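Wurnum Kids > Feelings and Families

What does a school counsellor do?

Hi! I'm Elmarie Moodley and I'm a counsellor, so my job is mostly listening. Kids ask me all the time if they have to be in trouble to see me. Nope! You can come because you're sad, or worried, or because your best friend is being weird and your tummy hurts every Tuesday.

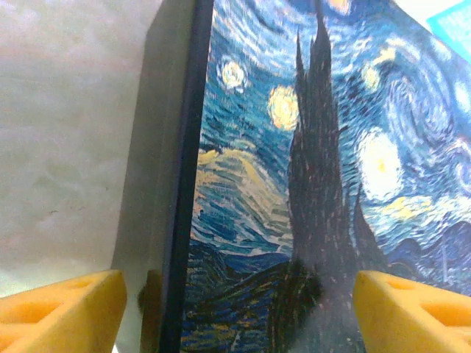
A box printed with Van Gogh's The Starry Night.

The first time, we just get to know each other. You can talk, draw, or sit there and say nothing for a bit (lots of kids do). It takes 40 minutes and you can stop early. 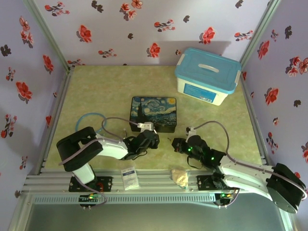

Red flowers on lavender walls.

Is it secret? Mostly! What you tell me stays with me, unless I think you or someone else might get hurt. Then I have to tell a grown-up who can help, and I'll talk to you about it first if I can.
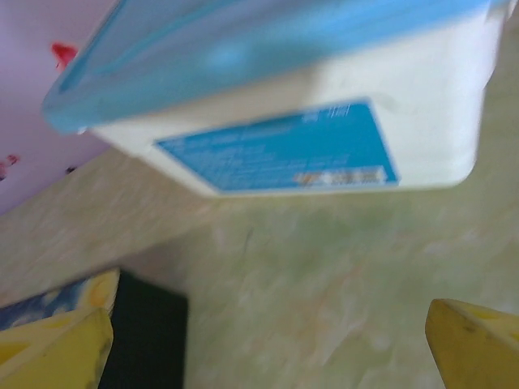
Blue lid, white box.

I don't have a magic fix, sorry! But big feelings often get easier to carry once you've said them out loud. If you'd like to try it, ask your mum, dad or teacher, or put a note in my box.

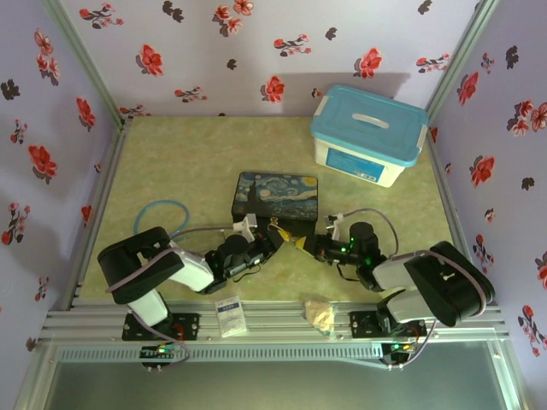 Palamarchuk: My daughter read this and asked if she could bring her brother along the first time. Is that okay?

Elmarie: Of course it is, bring him!

Jellon: i went and we mostly drew dragons. going again

Contact us | © Wurnum Kids | Back to top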